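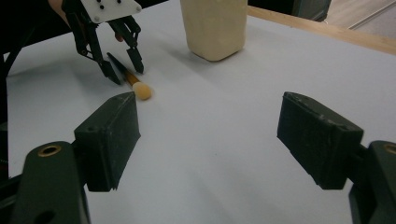 Adhiambo Temba had the green pair on the bench by the time Faith Were came in with the coffee. The pair had closed crooked since the morning, and the complaint had come up the stairs from Plarkora on a strip of tape stuck to the handle. She set it over the white paper, jaws wide open, with the foam-tipped stick lying ahead of the left finger and the cream block farther back. The lower end of the left finger was chipped. She ran her thumbnail over the chip and wrote it down.

"Is that the trouble?" Faith asked.

"No. That's old."

She closed the jaws slowly. The left finger got to the middle first and waited there, and the right one came in after it. She opened them and closed them again. It did the same thing.

"Right side's dragging," Faith said.

"Or the left side's loose."

Faith pulled the stool over. She had been at Verkwood since September and still liked to guess before the screws came out. Adhiambo let her. Kibet had done the same for her once, in the years when her brother ran the bench and she only swept under it.

They took the right finger off first. Two screws, both tight. Faith wiped the pivot with a rag, looked at the rag, and folded it over. There was no grit on it. She put a drop of Sinov oil on the pivot all the same, and Adhiambo didn't stop her.

The left one came off with hardly any turn of the driver.

"Loose," said Faith.

"Loose."

Adhiambo looked through the log. The last entry was in Tatu Tanui's square handwriting: 26 Mar 2018, left finger changed, spring checked, T.T. Nothing about the screws. Tatu had gone to the Bright plant the same week, for better money, and had left her mug on the shelf over the sink. Neither of them had moved it.

"Did she forget?" Faith asked.

"She was tired. She was doing nights and days both."

"You could call her."

"And say what?"

Faith shrugged and threaded the screws back in. Adhiambo gave her the small torque driver and watched her set it to six, back it off to four when she remembered it was plastic she was screwing into, and go around twice. Then she cleared the stick away and laid a brush on the paper for the grip test, with a hand steadying something at the back.

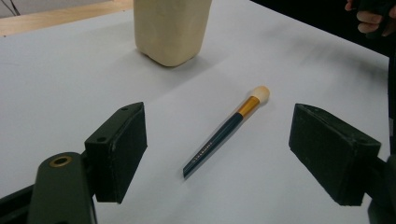
*The brush lying between the open fingers.*

Akinyi Mbwambo came up from the floor while they were getting ready. She stood in the doorway with her coat on.

"I need it downstairs," she said.

"You need it working," said Adhiambo.

"I need both."

Adhiambo closed the jaws. The fingers came in together and met the handle from both sides, and she lifted. The brush came up level. She held it over the paper and counted to six under her breath, the way Kibet used to, then put it down and did it again.

"Fine," said Akinyi. "Can I have it?"

"Let Faith write it up."

Faith sat down with the log. She wrote the chip, the loose screws and the setting on the driver. She stopped with the pen over the last column.

"Do I put that they were left loose?"

Adhiambo was peeling the tape off the handle. It had left a gray line of glue, and she rubbed at it with the rag.

"Put found loose," she said. "Found loose, tightened."

Faith wrote that and signed it. Akinyi took the gripper under her arm and went down the stairs. Adhiambo rinsed the coffee cups, reached up for Tatu's mug, and washed that too.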